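Wutinum open day at Gellside, anyone else go?

gellside_gran
Went along in December with my neighbour and I'm still going on about it. They had people showing how you teach a robot to fold clothes, and you got to have a go yourself with one of the hand-held grippers!

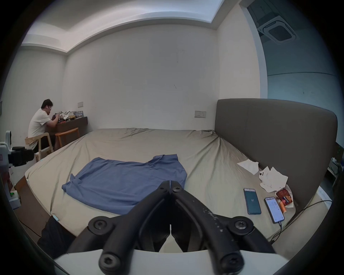

I was hopeless. A T-shirt looks like nothing, but you've only got two fingers, so you pinch a bit, pull, and the rest slides off wherever it likes. I managed 5 folds in my slot and the girl next to me did 6 (she's nine). Halima Okoro was running our group and she was ever so patient, kept saying slow hands, slow hands.

tobydavon
We came over from Davondale for it. Good day out but I thought it was a bit thin on robots? Mostly it was us doing the folding. I wanted to see the machine do it.

gellside_gran
You must have missed the afternoon bit then, Toby. They did a demo after the tea break. Slow as anything, but it got a sleeve over.

tobydavon
One sleeve! My point stands.

Posted Jan 7, 2026
marrowfat
Bit harsh. Hélder Peixoto said in his talk they want about 500 folds of each sort of garment before they even try it out, and they'd got 100 for T-shirts. Early days.

tobydavon
Fair enough, I skipped the talk. Still wouldn't pay for parking again.

okonkwo_fan
Is this the same lot who did the Okonkwo hall thing? The sock sorting? My son talked about it for weeks.

marrowfat
Same people, yes. Socks were easier to watch if you ask me, shirts just go in a heap.

gellside_gran
Does anyone know if they're doing another? I want a rematch with that nine year old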